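### 3.2 Surface allocation on short counters

The second part of the study looked at how households divide a short run of counter between appliances that stay out and surfaces used for preparation. We visited 60 kitchens in the Stetsiuk and Jekavska housing blocks, all with a single straight counter. Each was recorded from directly overhead at the start and end of a meal, and the outlines of all standing objects were traced onto a plan by Hermans and a second coder. Disagreements were settled by tracing again from the original recording.

Objects were sorted by how they were used over the observation period. Appliances with a fixed position (toasters, toaster ovens, coffee makers) were coded as resident. Mugs, bottles and other items that moved at least once between visits were coded as transient. Cutting boards were difficult to place in either class. In many kitchens the board was never put away, and its position determined where everything else could go. We therefore coded boards separately and measured the clear margin on all four sides, with a minimum of 80 mm taken as usable.

Resident appliances tended to gather at one end of the counter, and transient items were pushed back against the wall. The arrangement in Figure 4 follows this pattern, with the toaster oven and two-slot toaster at the left, the board in the center and small items in a row along the backsplash.

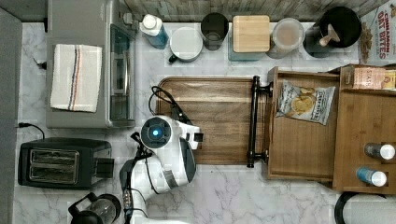 **Figure 4.** Counter with a central cutting board, coded as clustered left.

Power cords were traced along with the objects they served. A cord lying across a preparation surface was scored as an intrusion whether or not the appliance was in use. Textiles placed on top of appliances were noted but excluded from the area totals, as they take up no counter of their own.

Boards with a side length above 400 mm were analyzed as a subgroup. Hermans repeated the tracing for this subgroup in August using the Famau grid, and the class assigned to each counter changed in 2 cases. Both had a coffee maker near the boundary between zones. The original codes were kept for the comparison with the Zirotmont kitchens in Section 3.3.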